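Subject: Re: [clinic-access] Waiting room survey, what we want to ask in November

Hi Rainer, hi everyone,

I read your message twice over breakfast and I'm so glad somebody has finally put it in writing! My answers are under your paragraphs. I've cut the bits I simply agree with.

Rainer Weidemann wrote:

> The Grulum clinic got 64 forms back in the spring. Most people ticked
> "satisfied" for everything, including the phone line, which we know
> was down for part of that month. I don't think the form is telling
> us much. Should we drop the satisfaction scale and ask about
> particular visits instead?

Yes, please! I typed up a good share of those 64 forms and the ticks ran straight down the same column on page after page. Then you'd turn one over and find a whole paragraph on the back about a referral that went to the wrong office, or a bill for a blood test the patient had been told was covered. The backs of the forms were wonderful. I'd happily give up the entire front page for more of them.

What I'd love to try is asking people to think of their last visit and tell us what happened, in order. When did you call? When were you seen? Did anyone tell you beforehand what you would have to pay? People remember those things, and they don't feel they're being rude about a nurse they like.

> Voster has asked whether they can use the same questions. Their
> patients are mostly on the county plan and ours are mixed, so I am
> not sure the cost section would make sense for them.

I think it can, with a small change. The county plan people do pay for some things (glasses, most dental, the ride home if they miss the shuttle), they just don't call it a copay. If we write "Did you pay anything for this visit, or for anything you were told to get afterward?" it covers both groups. Ellipses of blank space after that one, please, as big as we can make it.

It would be great to have Voster in. They see far more people over 65 than we do, and I've wanted to compare the prescription answers for ages.

> Length. The old form had four pages. I would like fewer but every
> time I take a question out somebody writes to me to put it back.

Ha, and I was one of them, sorry! I withdraw my parking question. I've been trying out a shorter draft on friends and neighbors and it goes quickly, 15 minutes for the slowest and much less for most. Two sheets of paper, large type, and people were still chatting with me about their answers after they'd put the pen down.

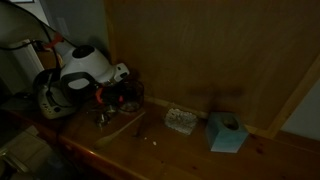 ## What I'd put on the form

**Getting in.** 3 questions: how you made the appointment, how long you waited for it, and whether you tried anywhere else first. That last one is new. A woman in my building went to the emergency room with an ear infection after two tries at getting through to Grulum, and nothing on the old form would have caught that.

**The visit.** Who you saw, whether you could follow what they said, whether you left knowing what to do next. I'd leave out "friendliness of staff" altogether. Everyone gets top marks and we learn nothing.

**Money and paperwork.** Also 3 questions. The one above, then whether you got a bill you didn't expect, then whether you put off any care in the past year over cost. I know the last one makes some people uneasy. It can be marked optional.

**The back page.** Blank, with one line at the top: "Anything else you'd like the clinic to know."

## Translations

Fröhlich did the last set and they were good, but the Spanish version used the formal word for "deductible" and several people asked me what it meant. Could we have a couple of patients read the new one before it's printed? I can bring copies to the evening group.

## Who sees the answers

> Bornard would do the data entry, but they want names on the forms
> so they can follow up.

This is the only part where I'd dig my heels in a bit. No names on the form. Put a separate slip in the envelope for anyone who wants a call back, and keep the slips in a different box. People on the county plan worry about their coverage as it is, and they won't write about a missed payment next to their own name.

If Bornard can live with that, I'm all for it. Their summary of the pharmacy survey was a pleasure to read.

I'll post the draft tonight so you can all scribble on it. Rainer, could you tell me which version of the Grulum logo we're supposed to use? I have two and they're different greens.

Warmly,
Your fellow form typist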